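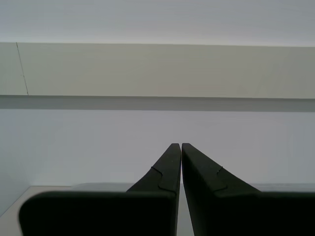 Hi all - October update on the Grondumcombe toy library, from me at the front desk. We're at 38 member families now, and we've spent $1175 of the Trollano grant, mostly on shelving and puzzles.

Sorting donations is still my biggest headache! Everything gets checked in by set, and sets come back short. A black plastic basket with one blue block in it doesn't make much of a loan, so I'd like to put $100 toward spare pieces next month.

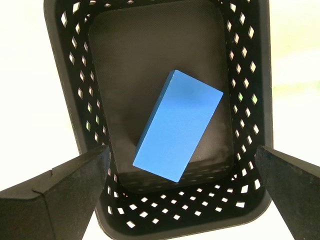 Opening hours are next on my list. Parents keep asking for evenings, and a black basket like the one with the blue block would do fine as a drop-off bin by the door. More soon.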